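Projects > Drondeck > Meetings
4 comments · 15 shares

Minutes, Wednesday, bedding group
Chair: Vangelis Raptis

Vangelis thanked everyone for coming, and for the biscuits.

1. Gripper fault
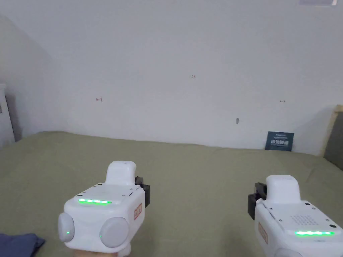
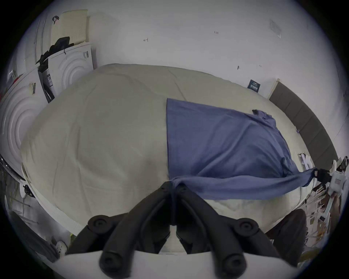 Grippers over the bed, folding work.

Run 2416 was stopped when the left gripper failed to let go on command and the cloth tore. No one was hurt, we are very glad to say. After a good long chat – nearly 30 minutes – it was agreed to rest that unit until Brudholm have checked the release spring. Vangelis to ring them.

2. Next meeting in February, all welcome.

Recent
Clidix battery notes
Christodoulou visit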